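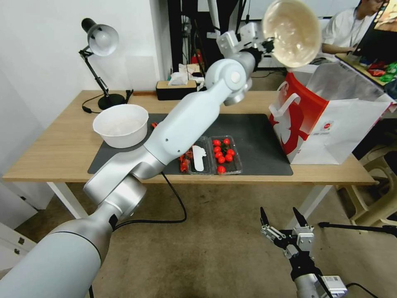 Arben Stan writes the house rules for robot arms at Bresta, and I'd been told he could talk about them all day (he can!). I'd barely sat down when he started in on cables. "Look at where the cable goes," he said, and sure enough, a black one runs off the arm, past the front of the desk and into a loop on the carpet. "First rule I wrote. Anything on the floor gets walked before power-up." His handbook has 200 entries, and I think we covered half of them before coffee.

Food gets its own chapter. Arben likes real food for practice, the messier the better. "A plastic tomato forgives you," he told me. "A real one, you squeeze it and you know." He also wants every item written down before a run starts, right down to the spoons. 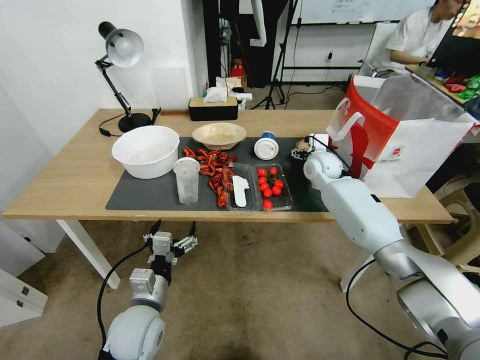

*Dried chilies and cherry tomatoes on the mat, and a shopping bag on the right side of the table.*

I asked what people fight him on most, and he laughed. "Chairs! Where does the chair go?" His answer is rule 2: mark the reach of both arms with tape, and keep every seat outside it. The folks at Flumberg apparently wanted a softer version. They didn't get one.

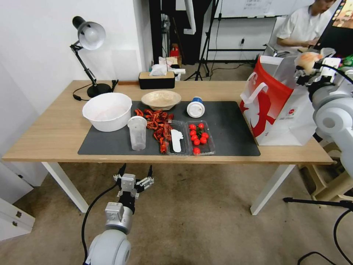 ## On stopping early

"Anybody can call a stop," Arben said, "and they don't have to explain it until later."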